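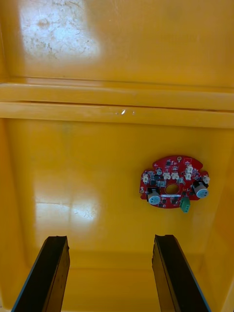 Kwan-ho Su starts each shift at the Bruken repair works by wiping the gripper fingers with a dry cloth and running a thumbnail over the tips. If the nail catches badly, he writes it in the book. If it catches a little, he leaves it.

"They all get rough in the end," he says. "What matters is that both sides are rough by the same amount."

The cell he looks after picks motor driver boards out of yellow bins and passes them to a test bench. The boards are red, ring-shaped and awkward. Connectors stand up around the hole in the middle, a green terminal block sticks out past the rim, and the two tall capacitors are the last thing anyone wants squeezed. The fingers have to come down open and close on the bare edge.

Most of the trouble is with light. The bins are glossy, and the wrist camera sees the ceiling lamps in them as pale patches. When the cell was moved in February it began to miss boards on one side of the bin. Oi-ling Tu, who wrote the picking program, spent two days on it before she shortened the exposure and had one lamp turned off. The scratches on the plastic still show up, but the software now ignores them.

After that comes the camera check. Su puts a single board in an empty bin, sends the arm to its waiting height and compares the live view with a stored one. He then turns the board by hand and does it again. If the arm stops short or goes wide, he runs the calibration, a routine of 204 steps that he mostly leaves alone while he sees to the conveyor.

Fingers are changed as a pair after 300 hours. Two screws hold each one, and the old ones go in a drawer marked Rilo, after the supplier. Su keeps the best of them as spares, although Tu would prefer he threw them out.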